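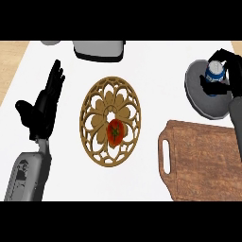 The two-armed table task in Wikari's simulator, with the right hand closed around the can over the plate.

Wing-sze Yeh does not like the word "glitch," and she asked me twice not to use it.

"A glitch is when the screen flickers," she said. "We had a hand that kept closing after it was told to stop. If that's a glitch, so is a car with no brakes."

Yeh tests control software at Brellow, a small firm that trains robot arms in simulation before the code goes anywhere near real hardware. In March her team let a new grip controller run overnight on a kitchen table task: pick up a drink can, deal with the plate, leave everything else alone. By 7 a.m. the log showed 3,000 attempts and a success rate good enough that someone had already put it on a slide.

Yeh went through the force readings instead. In 138 of the attempts, the right hand had gone on squeezing after the stop signal. The longest case ran for 40 seconds. The simulated can is a rigid body, so it never dented, and the scoring script counted all 138 as clean.

"The can can't complain," she said. "It's a solid lump with a label on it. You could park a truck on it and get full marks."

So what was the cause? Brellow's short report blames a stale message: the stop signal was read once, dropped when the other arm was also moving, and not sent again. Yeh accepts that as far as it goes. She is less happy with the line that says the fault was "limited to simulation."

"Limited to where we looked," she said. "It's the same controller. They were going to load it on the real arms that week."

Yao-tsung Hsiao, who runs the program, disputes some of this. The real arms have a separate current limit, he told me, and it would have tripped. I asked whether anyone had tested the limit with this hand fitted. He said it had been tested with the older gripper – "a comparable load," in his words – and that a new test was planned. He did not have a date.

The stop signal is now repeated until the hand confirms it, and the scoring script fails any run that goes over a force ceiling. Yeh's rerun was still going when we spoke, and she would not guess at the result.

"Ask me when I've read the logs," she said. "And don't ask the slide."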